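# The back room shelves, before anything goes on them

Hello again! A few of you asked what became of the back room after my last post, so I've put up a little gallery. It's a short one, mostly shelving, and I'm sorry to say I find shelving very exciting at the moment (Ita Tully has heard more than enough on the subject).

The unit came secondhand from a couple moving out of Osano Street. They wanted 37 dollars for it and threw in a bag of spare pegs, which I promptly lost and then found in my coat. It's tall, it's white, and it's all cubbies, with one frosted glass door that I fell for right away. I like a door. You can put ugly things behind a door!
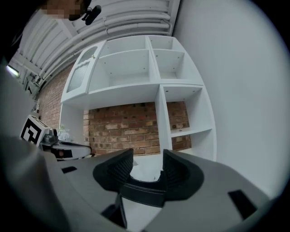 My big worry was the brick. I love that wall and didn't want to hide it behind a slab of white, so the open-backed cubbies down low were what sold me - you still get all that red and orange coming through. The upper ones have proper backs, and that's where the paper stock and the boring box files will go. Arlo Zamora thinks I should paint the insides a dark green. I'm thinking about it, but I've only just cleaned them.

Still to decide:

- Which peg holes to use. I want one really tall space for the rolled maps, and that means moving a shelf.
- What lives behind the glass. Ita votes glue and tape, I vote the good teapot.
- Whether the bottom right is too low for anything I'd need every day. My knees say yes.

If you have the same kind of unit and you've found baskets that fit without scraping the sides, please write and tell me the size. I've bought 15 so far and taken most of them back. More pictures once the maps are in!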